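From: Tianyou Tang
To: blocks-and-bins list
Date: 25 Aug 2021
Subject: Re: [blocks-and-bins] Metal bins for block sets, and the silver tape question

Baoshan Shen wrote:

> Has anyone on the list kept painted blocks in a metal bin for any length
> of time? We have been using cardboard boxes at Benbridge and the corners
> give out every few months. I was offered 4 steel bins from the Maditz
> clearance and can't decide whether to take them. My worries are noise,
> paint getting knocked off the blocks, and whatever the previous owners
> left on the metal. Two of them have old tape in the seams. Also, does it
> matter if the sides slope? The ones I looked at are wider at the top than
> at the bottom and they don't sit close together on a shelf.
>
> Baoshan

Baoshan,

Take them. I have had blocks in metal since February and would not go back to cardboard. I'll go through your points, though not in the order you asked.

Sloping sides are a good thing for blocks. In a straight-sided box the long ones end up standing in the corners and you have to fish them out with two fingers. With a slope they tend to slide back down to the floor. You do still get one lying up against a side wall now and then, and that is the one that gets missed when you put things away. You lose some shelf space between bins. I keep mine on a table, so that part has not bothered me.

Noise is real. A full tub of blocks tipped into a bare bin is loud enough to stop a conversation in the next room. Lower them in by the handful, or tip the tub with its lip resting on the bin floor. I tried a felt liner for a while. It was quiet, but it collected dust and paint crumbs and slid into a heap at one end, so I took it out. Ratanaporn sells a thin rubber mat that might do better. I haven't bought one.

As for the paint, the flat faces hold up fine. The edges go first, and they go faster if you keep too many blocks in one bin. My set is 40 blocks and I split it in two, with a few kept out for use. If yours are all the same size you can probably fit more than that, but I would stay at one layer if you have the room. It's easier to see what you've got.

Check the floor of each bin for holes before you move anything small into it. Round ones are common on old bins and they don't matter for blocks of any size, but pegs and dowels will find them. Run a finger around the rim too. I had one with a burr on it and fixed it with a hand file.

Now the tape. There is a thin, crinkled silver strip along the foot of the far wall in mine, and a dark worn patch on the slanted panel over it. I have left both alone. I scrubbed a similar patch on another bin with dish soap, then with a paste of baking soda, and all I got was a slightly lighter patch and a sore wrist.
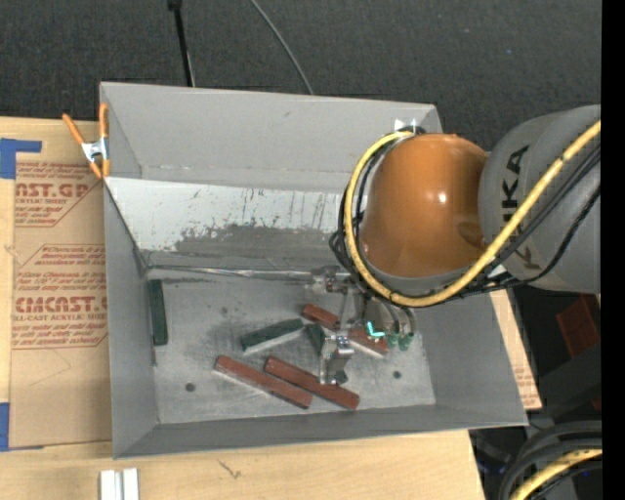

Baoshan wrote back off-list that the tape is the part that still bothers her, as the blocks at Benbridge get handled all day and loose adhesive ends up on everything. She would sooner peel it on the first day and deal with the seam bare, and she asked what to use on the residue.

Fair enough, and if the tape on yours is lifting I would do the same. Warm it with a hair dryer, pull slowly at a low angle, then rub off what's left with cooking oil on a rag. Wash with soap after that, and dry the bin completely before the blocks go back in - the seam holds water longer than you'd expect. Feel along the seam once it's bare. If it's sharp, put new foil tape over it and press it down with the back of a spoon.

One more thing on sorting, which you didn't ask about. I stopped separating by color. I used to keep the greens and reds in separate bins, and every time I wanted a mixed handful I had both of them out on the table. Now they go in together and I sort at the table if I need to. For a group it may be different.

If Maditz has any bins left after you take your 4, could you let me know what they want for them? The Miltville people were asking for the same kind, and I could take one or two more myself if they can be picked up in one trip.

Tianyou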